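Two Years of Unlocked Doors

Jiltthorpe is a town where people used to leave the garage open while they ran to the store. Over the past two years, police there have taken 384 reports of thefts from garages, sheds and parked cars. In most of them, nothing was broken to get in.

The pattern is familiar to anyone who works property crime. Someone walks a street between about 4 in the morning and first light, trying handles. If a car is locked, they move to the next one. If it opens, they take what is in reach: change, a phone charger, a garage remote. The remote is often the most valuable thing in the car, and many owners don't notice it is gone until the garage has been emptied too.

Police records show the reports are not spread evenly. The streets off Inden Road account for almost half of them. The houses there back onto a footpath that runs behind the rail yard, with few lights and several ways out. Patrol cars can't follow anyone down it, and by the time an officer gets around to the far end on foot, there is usually no one to find.

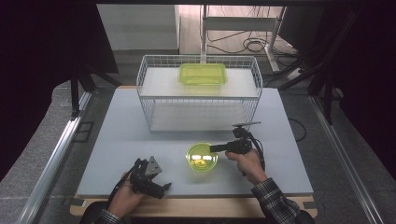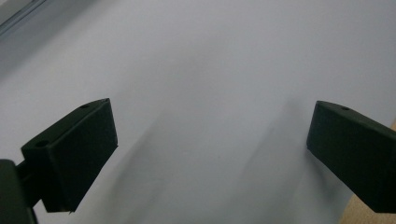
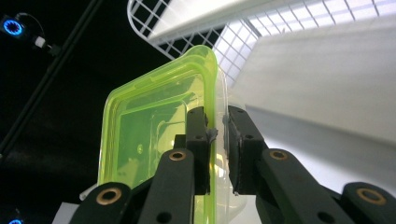 Should you report a theft if only a few dollars were taken?

Police in Jiltthorpe want the report even when the loss is small. It can be made online in a few minutes, and the time and street help them decide where to send the overnight patrol.

Small reports have already made a difference in one case. In the fall, a run of them on Lunitz Street described the same gray bicycle, left against a hedge or leaning on a mailbox. None of the reports was worth much alone. Together they led officers to a rented storage unit on the east side of town that held power tools, golf clubs, a snow blower and 479 other items, most with no name or serial number on them.

Getting that property back to its owners has been slow. A drill without a number looks like every other drill, and police will not hand one over on a description alone. They ask for a receipt, a photo or a mark the owner can point to. Much of what came out of the unit is still on shelves in the evidence room. Items not claimed by the end of March will go to auction under the town's usual rules.

The case itself is still open. Two people were charged with possession of stolen goods, and both have pleaded not guilty. Neither has been charged with any of the thefts.

On the footpath, the town has approved four new lights and a gate at the rail yard end – the gate was first requested by residents well before the thefts picked up. Work has not started. For now, the overnight patrol stops at the Inden Road entrance twice a shift, and several households have put up motion lights of their own.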